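Acceptance Test

Harriet Ruiz-Ortega had written the acceptance test before there was a machine to accept. It was one typed page, taped to the side of the cabinet in bay 4 of the Pencombe workshop, and it had two lines that mattered. Tools go in the tray. The doll goes in the crib.

Ayuba Mensah had built the frame over the winter, out of aluminum extrusion left behind when Zoment closed its local shop. He cut to the millimeter and deburred every edge. The plaid panels were his choice. He had bought them as a lot, and he maintained that a busy background was good for the software.

"Good how?" Harriet had asked.

"It has to learn to ignore things."

She entered this in the build log under Design Decisions, with his initials after it.

By June they had both arms on the front rail and a controller that ran for almost an hour before it lost the left wrist. The fault was always the same: a dropped packet, a second dropped packet, then a hold. In a hold the motors kept torque and the arm stayed where it was, fingers open, until someone typed a number. The number was 1617. Ayuba had picked it and would not say what it stood for.

They ran on Saturday, starting at 7 in the morning, when the lathe people were not in and the supply voltage was steady.
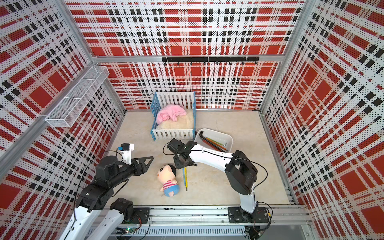
"Left arm is holding," Ayuba said.

"Holding or faulted?"

"Holding. It's waiting for the right."

Harriet looked at the log. The two arms shared a floor and so they shared a lock, a single flag in memory that said whose turn it was to move through the middle. She had written the lock herself in one evening and had been suspicious of it ever since. The right arm had the flag. It had taken it at the start of the run and it was entitled to keep it until the tray line on the page was satisfied.

"Tell me what it thinks is a tool," she said.

"Anything long and thin."

"The doll has legs."

"Short ones."

She let that go. The classifier was a thing they had inherited, a model called Nutsugah that had come with the wrist cameras and that neither of them had trained. It gave each object a name and a number between zero and one. It was confident about the doll. It was confident about the crib. Hex keys it called sticks, and sticks it called pencils, and it had once assigned a high score to Ayuba's thumb.

The grip current was the part she trusted. A hard object made the current rise fast and flatten. A soft one made it rise slowly. She had spent the spring squeezing erasers and sockets and bits of foam, and had 200 traces in a folder, each with a label in her own handwriting scanned beside it. The right arm used these. When it closed on something it compared, and if the comparison was poor it opened again and waited for instructions.

The trace came up on the monitor. Fast, then flat.

"Sleeved key," she said. "It has the orange one."

"Is it slipping?"

"Ask me in a second."

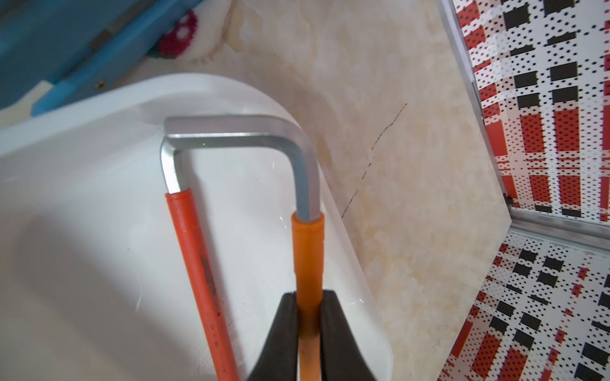 Last changed: Saturday, 4:17 p.m.

The current stayed flat. She watched it the way she would have watched a gauge on a boiler, with her hand near the stop button and her weight on her front foot. Ayuba had moved to the other side of the bench and was reading temperatures off the shoulder joints, out loud, in a level voice. He did this when he was nervous. She had never mentioned it.

"You could let go of the button," he said.

"I'm not pressing it."

"You're about to."

She moved her hand back a few inches. The log printed a line, then another. The lock was still set. The left arm had been idle long enough that its controller had started sending a status message every cycle, the same message, the same length, and she had an idea, not a welcome one, about where the dropped packets came from.

"Ayuba. How often does the left one report when it's idle?"

"Every cycle. You asked for that."

"I did?"

He turned the log back a few pages and held it out. It was there, in March, with her initials after it.

She read it twice. Then she pulled the keyboard over and changed one constant, so that an idle arm would speak up only when something about it was different. She compiled, and the fan in the cabinet came up to speed. Ayuba wrote the old value and the new value in the log and ruled a line beneath them. 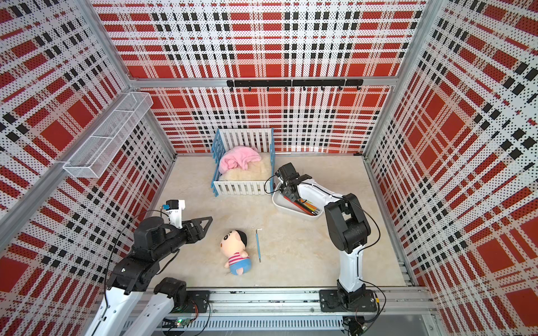 "Temperatures are fine," he said. "Packets?"

"None lost."

"Since when?"

"Since I stopped it talking."

He considered this. Outside the bay someone had unlocked the front door and was dragging a bin across the concrete. The run clock passed the hour and kept going. The left arm said nothing at all, and for the first few minutes Harriet found that harder to bear than the faults.

"Sturkden want a date," Ayuba said. Sturkden had paid for the motors.

"Tell them the tray is in progress."

"And the crib?"

"The crib is line two."

He wrote that down as well, and initialed it, and went to see who had come in.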